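Ticket: Left arm stops with force fault during second fold of towel
Station: folding cell 2, Petdale
Opened by: Paloma Hutchins
Assigned to: Gus Kincaid
Priority: normal, raised to high, back to normal
Status: waiting for part

Opened Apr 24, 2021

Hello Gus,

I am writing this ticket for the fault which we already discussed shortly on the phone. I try to put everything in one place so that the people in Munthorpe can also read it.

The task is the normal towel folding: both arms take the two far corners, bring them over the near corners, release, and then the left arm makes the second fold from the side. The first fold is fine. In the second fold the left arm goes down to grasp the edge, closes the gripper, begins to lift, and then stops with the message "Force limit exceeded, axis 6". The brakes come on and the arm stays where it is, holding the towel. After reset it moves again without complaint.

In 15 runs this morning I had the fault 9 times. It is always the left arm and it is always in the lift after the grasp. The right arm had no fault at all.

There is also a small safety point. When the arm stops with the gripper closed, the reset opens the gripper first and then drives the arm home over the table. I had my hand near the towel the second time, because I wanted to free it, and the arm started sooner than I expected. It did not touch me. But please consider if the reset should ask for a confirmation before the arm moves. Until then I have put a paper on the panel that says to step back behind the yellow line before reset.

What I already tried:
– restart of the controller, no change
– restart of the planner, no change
– lower speed for the second fold (half of normal), fault still comes but later in the lift
– cleaned the finger pads with alcohol, no change

Log of one fault is attached to the ticket. The Maeng controller writes only the last seconds before the stop, so I could not see the approach.

Paloma

Reply from Gus Kincaid

Thanks, good write-up. First the safety point: raised to high until this is sorted. Please don't reset with anybody inside the line, and I will change the reset so it opens the gripper and then waits for a second press. You'll have that today.

On the fault, I see in your log that the force on axis 6 is already high before the lift starts. So I don't think the lift is the problem. I think the fingers are pushing into the table when they go down for the edge. Can you answer these:

1. Has the table cover been changed or moved?
2. Does it happen with other towels or only the one?
3. How does the towel lie at the start of the run? Send me a view from the table camera before any arm comes in.
4. When was the left gripper last taken off?

Gus

Reply from Paloma Hutchins

Hello Gus,

1. The cover is the same one. I pressed it with the hand at the place of the second grasp and I do not feel a bubble or a fold under it.

2. I took a gray cotton towel from the shelf and made 6 runs with it. Two faults. So it is not only the blue one, but the blue one is worse. It is thicker, maybe this makes a difference for the fingers.

3. Start of the run, before the arms come in:

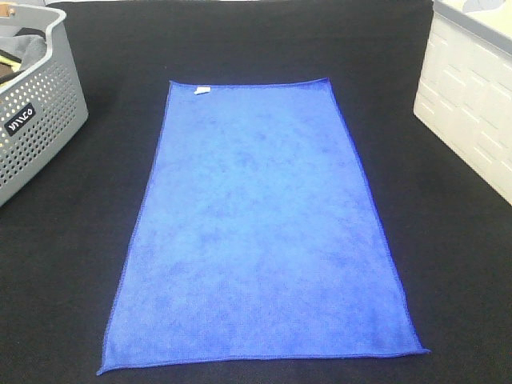
The start position was my first suspicion as well, because in February we had a similar stop when the towel was put down with one corner under. For this reason I now check the towel each time before I press start. It is flat here and all four corners are free, none is turned under, and the basket and the crate are both at the far end with free table between them and the towel. So I do not believe that the fingers find a double layer or hit a container on the way. I only noticed that the care tag lies near the upper left corner, and I asked myself if the detector could take the white tag for a part of the edge. To test it I turned the towel so that the tag was on the near side. The fault came again at the same height, so I think the tag is innocent.

4. The left gripper was taken off in February to change the cable. I was not here on this day. In the maintenance book there is a line for the cable, but there is no line for a new calibration of the tool. For the right gripper there is nothing in the book since the installation.

Paloma

Reply from Gus Kincaid

Number 4 is what I was hoping to hear, in a bad way. If the gripper went back on and no tool calibration was done, the tip can be off by a bit, and the arm will think the fingers are above the cover when they are already into it. The first fold grasps with a scooping move and more clearance, which would explain why you don't see it there.

Please do the touch test. Bring the left arm over the steel plate, jog down slowly until the feeler gauge just drags under the fingertip, and read the height on the panel. Same with the right arm. Keep the speed on the lowest step and have one hand on the stop.

The new reset is on the controller. First press opens the gripper, second press moves the arm. Tell me if it behaves.

Gus

Reply from Paloma Hutchins

The touch test is done. Right arm: the panel shows what it should show. Left arm: the panel says the fingertip is 2 mm above the plate when it is already touching. I repeated it after a restart and got the same value.

I also looked at the bracket between the flange and the gripper. One of the screws was not tight, I could turn it with the short key and almost no force. When I took the bracket off, I saw that the locating pin is bent. With a bent pin the gripper sits a little crooked, so I am not sure that a calibration alone will hold.

The new reset works as you described. I tried it with the gripper closed on a towel and on nothing. After the first press the arm stays still until I press again. I have left the paper on the panel anyway.

Paloma

Reply from Gus Kincaid

Good find. Don't straighten the pin, they crack. I have ordered a new one from Plosness, plus a spare set of screws. Priority back to normal now that the reset is in.

If you need the cell before the part arrives, put the gripper back with the old pin, tighten the screws crosswise to the value on the sheet, run the tool calibration, and raise the second grasp by 2 mm in the recipe. Save it under another name so the original stays clean. Repeat the touch test every morning, and if the value has moved, stop using the left arm and write it here.

Gus

Reply from Paloma Hutchins

I have done it like this. Screws tightened, calibration made, recipe saved as "towel_second_fold_temp". Then 15 runs with the blue towel, no force fault. In one run the fingers did not catch the edge and closed above it, so the second fold was missing. I suppose this is the price of the higher grasp, now that the calibration is also corrected. I will not change it more until the pin is here.

For the maintenance book I added a line that the tool calibration must be made each time a gripper is taken off, also when it is only for a cable. Could somebody in Munthorpe please check if their left arm has the same bracket? They had the cable change in the same month.

Ticket stays open. Next action: fit new pin, calibrate, delete temp recipe, repeat the test with both towels.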